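This site keeps a small cookie so it remembers your language. OK / More

# Gridgate table-setting demos

Hi! I'm Aoife Brennan and I put this set together: 4,000 demos of a two-armed robot moving dishes and cutlery between folding tables, every one steered by hand (my shoulders remember).

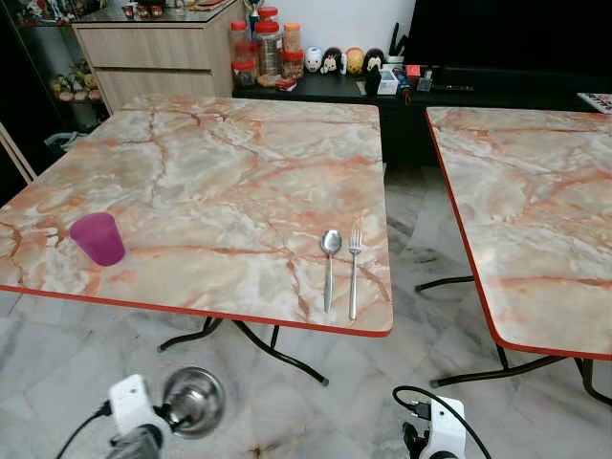
Cillian Brophy wants to know if the failed tries are in there too. Yes! Look for the "retry" tag.

Each demo has video, joint angles and gripper state. I keep the fumbles because a policy needs to see a recovery now and then.

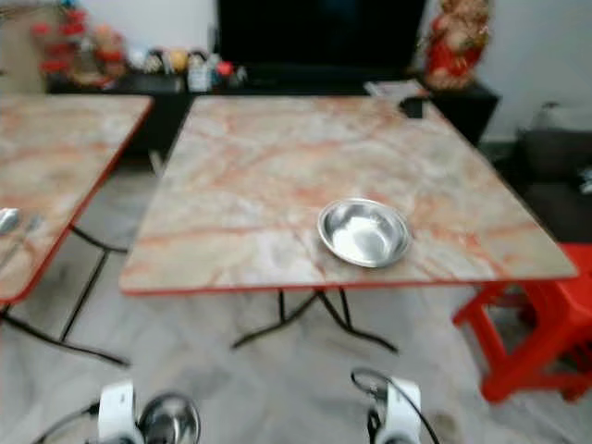

Shiny bowls will wreck your depth readings, Tadhg wrote back after loading the first batch, so use color only. I'd go with that.

## Steering

Go slow near the rim, and keep the wrist loose when you tilt a bowl.
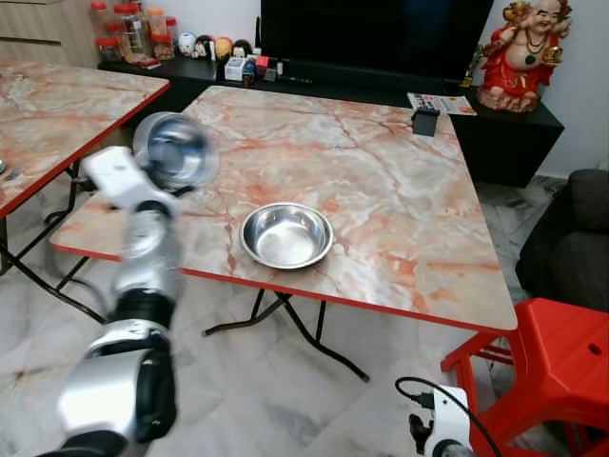 ## Splits

42 sessions, of which 4 are held out for testing. Please don't train on those!

Spoons and forks are the hard part, they're so thin and flat.

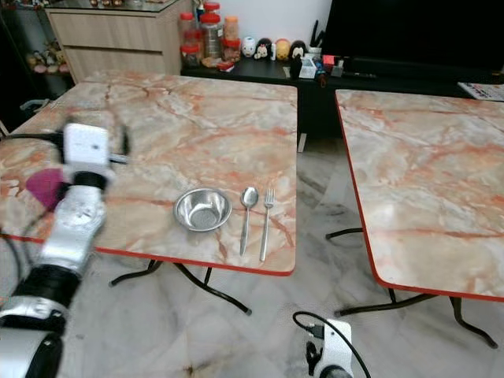
I'd start with the bowls and add cutlery once your loss settles down.

Related
- Gustero gripper notes
- Iltitus replay viewer
- Teleop tips for beginners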